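Ring marks on a white tabletop
Rarkport Home Help – Cleaning

asstead21
I have a white table with a thin cup ring near the middle and a few little reddish spots by it. Dish soap hasn't shifted it.
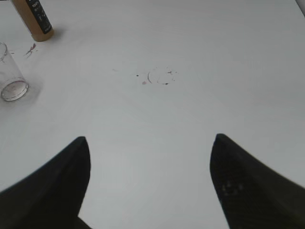

Can I use a scouring powder on a matte white top?
Best to skip it – powder can leave shiny patches on a matte finish.

Dimitrov
Mix baking soda and water into a paste, leave it on for 4 minutes, then wipe with a soft cloth. Rinse and dry. I do mine twice if the ring is old. 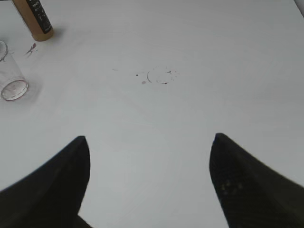
Reddish stain on the table between the glass and the bottle

wornus911
Coasters. Also try a melamine sponge, but go easy and test a corner first. Took the juice marks off my kitchen table in August.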